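Funding > Grants > Dononbridge Dining Hall > Progress reports

About us Menus Bookings Grants Contact

Progress report to the Stamumis Fund
Period ending 2023-09-05
Prepared by Corrado Benedetti, kitchen and front of house

When we last wrote, the dining room at Dononbridge was open for lunch and closed for most other things, including, on two occasions, lunch. Matters have improved. We are now serving five days a week, and we took 2,047 covers over the period, which is more than the building has seen since it stopped being a billiard hall.

The menu

The short menu you approved in the spring has survived contact with the public, minus the cold beetroot soup. We liked it. The public did not, and said so in writing. In its place is a chickpea and lemon broth that costs less to make and comes back to the kitchen in empty bowls. The Farina flatbreads remain the thing people order without looking at the card, and we have stopped trying to steer them towards the fish.

Prices are held as agreed. The one exception is the steak sandwich, which went up after our butcher and I had what he called a chat. I have set the new price out in the attached sheet and will defend it if asked.

The room

Seating stands at 68, as planned. The figure in the original bid was higher, but it was drawn up by somebody who had not met the pillar. The terrace adds a few more places in fine weather, and we have bought blankets for the rest of the year. The blankets are popular. Two tables by the kitchen door are still the last to fill and I suspect always will be — we have tried a plant.

The acoustic panels went up in the second month. A conversation at normal volume is now possible at the big table, though the Thursday club, now moved to another evening, continues to prefer shouting.

Staff and training

We have taken on three trainees against a target of four. The fourth accepted, came for a trial shift, and went to work in a bank. The other three have their food hygiene certificates and can run the pass between them on a quiet night. On a busy night they can run it with me standing behind them, breathing audibly.

Bookings and tills

The Dumico booking system went live late and then went live again. It no longer offers breakfast to people who ask for a table at eight in the evening. Walk-ins still outnumber bookings at lunch, so the paper diary stays on the front desk and I would ask the Fund not to regard this as a failure of the digital strand.

Money

Spending is within budget overall. We are over on crockery and under on advertising, and I have asked to move the difference from one to the other. Plates get broken whether or not anyone has heard of us.

Next period

Sunday-style roasts from the end of September, a children's plate that is not beige, and a second go at the fish. The dishwasher is due its service and has begun making a noise to remind us.

We use cookies to keep this site working. Accept all / Manage settings
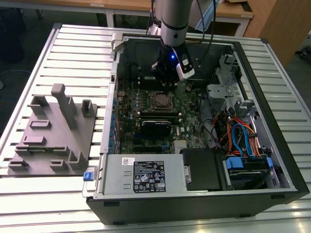 Desktop computer on its side, side panel off.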